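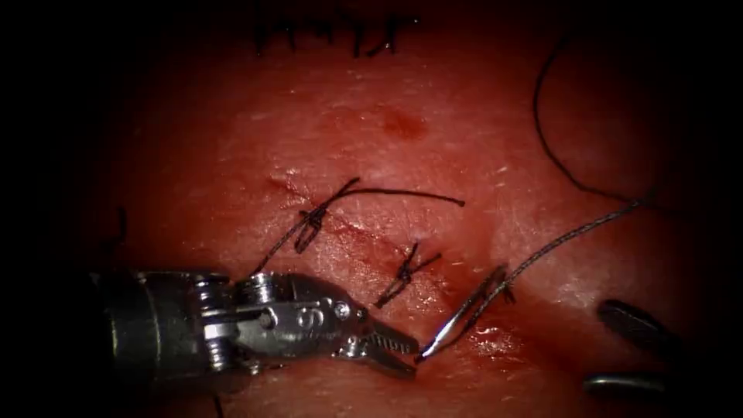 Medical Robotics Laboratory
Handout 3: Interrupted Suture with Two Arms
Prepared by Areeba Gondal and Gaétan Lévesque

Please read the whole handout before you come to the laboratory. The session lasts 46 minutes at the station, and in previous years many groups lost a good part of it by reading while the robot was waiting.

1. What we want to achieve

In Handout 2 you moved the arms separately and passed the needle from one to the other without tissue. Now you will close an incision with interrupted stitches. An interrupted stitch is tied and cut alone, so one bad knot does not open the full line. For the student of robotics this has another advantage: every stitch is a complete task with a beginning and an end, and we can compare one with the next.

Each group makes three stitches. The first is made by a student at the console. The second is made with shared control, where the program proposes the path of the needle and the student confirms each step. The third is made by the program, with a student holding the stop pedal.

2. Words used in the text

Bite: the distance between the edge of the incision and the point where the needle enters or leaves.
Drive: the movement of the needle through the tissue, along its own curve.
Handover: one arm gives the needle to the other.
Tail: the short end of the thread which remains after the knot is cut.
Throw: one wrap of the thread in a knot.

3. Driving the needle

The needle is curved, and the movement must follow the curve. Beginners often push it straight, as if it were a pin. The tissue is then pulled to the side and the exit point is not where it was planned. In the program the drive is written as a rotation around the center of the needle circle. If you did the exercise with the Skarnar simulator, you already have this function and may use it again. Check the sign of the angle first! The simulator and the real arm do not turn in the same direction.

Keep the jaws slightly open when you approach the needle, and close them only when both tips are beside it. The depth is difficult to judge from one view. Look also at the shadow of the tip on the tissue: when the tip and its shadow come together, you are near the surface.

The grip must be firm before the drive starts. If the needle turns in the jaws, stop, release it and take it again. Do not try to correct the angle while the needle is inside the tissue.

4. Thread and knot

Most of the failures in this course are failures of the thread. The needle is stiff and we know its shape. The thread has a different shape every time, and our model of it is poor. A long thread makes a wide loop on the tissue, it can lie over a finished stitch, and the jaws can catch it when they go for something else.

For the knot, one arm holds the long side and makes the wraps around the other instrument, which then takes the short end and pulls it through. Use two throws in the same direction for the first layer, then one in the opposite direction. Pull both ends close to the surface, slowly and with equal force. The edges of the incision should touch each other. If the tissue between them rises up, the knot is too tight.

Before every wrap, find out where all of the thread is. The tips may be in a good position, one instrument facing the other over a tied stitch, and still the loop passes far out to the side where the main view does not show it well.
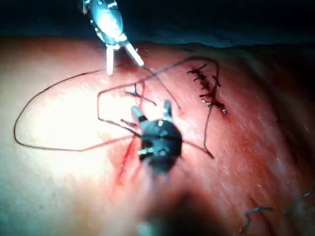

Manon Lévesque objects that the program should not wait for a perfect estimate of the thread. In her opinion it is enough to know the part near the tips, and the rest can be cleared by a sweeping movement before each wrap. Her group, Povgate, works in this way. We do not yet agree with her in the case where finished stitches are near, but the method is permitted in the exercise. If you use it, write the height of the sweep in your report.

5. Stopping

The student at the pedal stops the arm in each of these cases: the thread is tight and the tips continue to move; an instrument touches the other one outside of a handover; the needle is no longer held by any jaw and the program has not noticed it. After a stop, call Jocelyn Turcotte before you start again.

6. Report

Two pages for the group, with the commented log of the third stitch. Describe one error in detail and leave the small ones in the log. Do not correct the log by hand. Reports go to Kristine Bautista before the December break.

Handout 4 treats the continuous suture. For it you will need your handover function from Handout 2, so please keep the file.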